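¿Pueden ya las máquinas con las tareas de casa?

Llevo desde septiembre leyendo sobre robots domésticos y tomando notas, en parte por el trabajo y en parte porque en casa odiamos tender la ropa. Dejo por escrito lo que he sacado en limpio hasta ahora.

Lo que funciona es lo de siempre. El aspirador va solo, el lavavajillas lava y el cortacésped corta mientras el jardín sea sencillo. Son aparatos que hacen una sola cosa en un sitio preparado para ellos. Recoger una mesa es otro asunto: hay que distinguir un vaso lleno de uno vacío, agarrar una servilleta sin llevarse el tenedor y decidir qué se tira.

Haf Humphreys trabaja en Clunedance, un taller pequeño donde prueban brazos para ordenar piezas y utensilios. Me pasó los resultados de una tanda larga en simulador: 727 intentos de coger un objeto y dejarlo en su sitio, 335 completados sin ayuda. No llega a la mitad. Con objetos rígidos y separados entre sí le iba bastante mejor. Con trapos y bolsas, mal.

Le pregunté por qué empezar en simulador. Me contestó que allí romper un plato sale gratis y que se puede repetir el mismo intento 100 veces cambiando solo la luz. El inconveniente es que los trapos simulados no caen como los de verdad, y al pasar al brazo real hay que volver a ajustar casi todo.

Kacper Tomaszewski, que lleva una línea de embalaje en Reltville, lo ve de otra manera. En su nave los brazos apilan cajas iguales desde hace años y le salen a cuenta. Para los pedidos mezclados sigue teniendo a 3 personas por turno y no piensa cambiarlo de momento.

Yo tampoco compraría nada todavía. Seguiré tendiendo a mano este invierno y volveré a mirar precios cuando Haf me cuente cómo va la siguiente tanda, que será con vajilla.

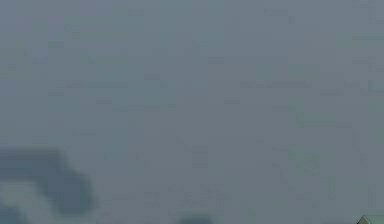 ¿Qué tarea doméstica les cuesta más a los robots?

Doblar ropa y manejar telas en general, porque cambian de forma cada vez que se tocan.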